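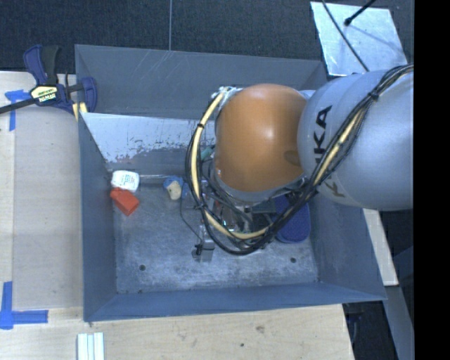 Devendra Khurana and Fares Bataineh
Home | Issues | Sections | Search
2 min read

4.2 Wear on the bin walls

Figure 3. Open metal bin with sloping walls and a flat floor. Fine scratches run down the far wall from its upper edge.

Suppliers often claim that sloping walls protect a bin, because parts slide down them gently. We doubt it. The claim seems to rest on a single trial at Trimville, which tested 48 bins and kept no record of what had been put in them. Pearce repeated the claim without new data.

The bin in Figure 3 gives it little support. The far wall carries pale scratches, and the sloping panel just inside it has a whitish, worn surface that breaks up lower down into ragged patches of darker gray. Whether those patches are bare metal, dirt or an old coating cannot be settled by eye, and we would not trust anyone who said so.

Our own log from Ernau covers 2757 loads over 50 bins. Wear scores were higher on sloping walls than on straight ones, but the sloping bins were also older, and 1238 of the loads were entered without a weight. We therefore make no claim about cause. Scratch counts, which Dririer uses to decide when to replace a bin, look even weaker to us: two raters scoring the same wall in September agreed on little beyond its color.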